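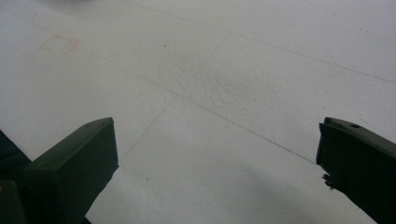
Thin gray pencil lines on a flat white surface, ruled lightly into a grid.

I have been in love with graph paper since about second grade, so when an old friend told me there was a shop up in Flitau where people still rule their own grids by hand, with a pencil, on big blank sheets, I had my bag packed before she finished the sentence. My husband asked what there could possibly be to write about. Lines, I said. He went back to his sandwich.

The shop is called Zatonis and it's over a tire place, up a staircase that smells like rubber and, by the top step, like cedar shavings. Szymon Baran met me at the door with a pencil behind each ear. He draws up full-size layouts for murals and painted signs, the kind that later get pounced or traced onto walls, and he teaches a winter class for anybody who wants to learn to take a little sketch and make it enormous. I'd come for the January session, four mornings long, and I was hoping he'd let me sit in the back and take notes. He handed me an eraser and pointed at a stool in the front.

The first morning is all ruling. You don't draw one single thing! You get a white sheet and a straightedge, and you make squares until lunch. I thought I'd be good at it (see above, second grade) and I was terrible. My lines were dark. My lines were so dark that Szymon came by, looked over my shoulder, and asked very gently if I was angry at somebody.

The idea is that the grid is company for the drawing and then it goes away. You want a line you can find when you look for it and lose when you don't. He rules with a hard pencil, a 4H mostly, made by an outfit called Treteck that he buys by the box, and he holds it way back near the end so there's no weight on the point at all. The pencil sort of coasts. When I held mine that way I felt like I was trying to sign my name with a fishing rod, but the line came out soft and gray, and if I tipped my head it nearly vanished into the white.

"Press hard and you've cut a ditch," he told me. "Then the paint finds the ditch."

He showed us one. Years ago he laid out a seed company sign and leaned on the pencil because he was in a hurry, and the grooves stayed in the sheet after he'd rubbed every bit of graphite off. He's kept it. You can run a fingernail over it and feel the squares, all of them, like corduroy.

The sheets themselves are a whole topic, and I could have spent the entire class on them. Most of what Zatonis uses comes from Jakubowski, a supplier a couple of towns over, and it's matte, because glossy stock makes pencil skate around and shows every smear from the side of your hand. I'd always thought white was white. Then Szymon laid a few blank sheets side by side under the window and one was creamy, one was practically blue, and one went a little gray as soon as a cloud came over. He likes the gray one for ruling. A faint line is easier on the eyes there, he says, and you don't end up squinting by midmorning. I bought a pack of the gray and have not regretted it, although it was not what I'd call cheap.

Now, the measuring. I'd assumed you start in a corner and go. You do not start in a corner and go! Corners lie. Factory edges lie too, he said, and he proved it by putting a big metal square against mine, where there was daylight showing at one end. So you find your own center, you draw one long line you trust, you draw a second one across it, and everything else gets measured off those. Tick marks go along the top and again along the bottom, and only then do you join them up. And you take every tick from the same starting point, with the tape left in place, instead of stepping the ruler along one square at a time. I stepped mine along. I stepped it all the way across the sheet and came out so far off that my last column was a completely different shape from my first.

"It's a nice rectangle," said the woman next to me, who was being kind.

We use 2-inch squares on the practice sheets, and on a real wall they can be a foot or more. The sketch gets its own tiny grid, same number of squares, and then you copy what's happening inside each one. Here the handle of the pitcher crosses the line a third of the way up, there a leaf touches a corner. It is slow and a bit dull and I loved it more than I have loved anything since my kids learned to make their own breakfast. You stop drawing a pitcher, which I can't do, and start drawing a little curve in a box, which I can do pretty well as long as somebody keeps bringing coffee.

The biggest layout Szymon has ever gridded by hand was for the side of a feed store, and it came to 951 squares. He did the ruling alone, across a long weekend, with the radio on. I asked why he didn't use a projector. Plenty of sign people do, and he's got one on a shelf, under a coat. He shrugged and said that a projector gets you the outline, but by the time he's ruled a sheet he knows it, where it's going to be crowded and where there's nothing going on, and he's usually changed his mind about something. The feed store rooster got moved over an entire column that way. I drove past it on the way home and it's a very good rooster.

There's a lot of arguing in the shop about erasing. Szymon uses a kneaded eraser and dabs. His partner on the bigger jobs swears by a soft white block and a drafting brush. One man in our class, 57 and newly retired from the phone company, never erased at all and thought the grid looked great left in, peeking out between the painted parts. I'm coming around to his side. My pitcher is hanging in the laundry room now with every line still there, including the crooked ones from the first morning, which I've tried to hide behind the ironing board.

If you want to try it at home you need a hard pencil, a long straightedge, a square, and a sheet of something white and matte that's bigger than you're comfortable with. Tape down the corners. Wash your hands first, and again after lunch. Rest your ruling hand on a scrap of clean paper so you don't drag gray across what you've already done. The Flitau class fills up early and Szymon doesn't keep a waiting list, so call the shop in the fall, and let it ring, because the phone is at the far end of the room and he won't pick up in the middle of a line.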